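Lowther Lab Course, Unit 3: Collecting Demonstrations

Contents: 3.1 What counts as an episode / 3.2 Cloth tasks / 3.3 Labels and rejects

3.1 What counts as an episode

An episode is one recording from the start signal to the stop signal. It holds the joint positions of both arms, the gripper commands and the camera streams, sampled at 30 Hz. All streams share one clock. If a stream drops out, the whole episode is discarded.

3.2 Cloth tasks

Cloth has no fixed shape, so the starting state must be varied on purpose. A policy trained on one starting layout usually fails on the next. The Weterex set for this unit has 587 episodes, of which 500 are used for training and the rest are held out.

Two arms work on a single piece of fabric. One gripper may hold a fold while the other is still open and approaching a corner. Both cases are recorded as they occur, including idle time in either arm.
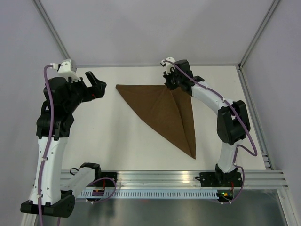 3.3 Labels and rejects

Each episode gets one of 3 labels: complete, partial, reject. Partial means that the fold was made but the edges do not meet the tolerance on the task sheet. Reject covers dropped streams, operator error and any contact between the arms.

Do not delete rejects. Move them to the Saro folder with the log file. They are needed for the failure detection exercise in Unit 4.

Reading: Ernance manual, chapter on time stamps. Bring your label sheet to the lab.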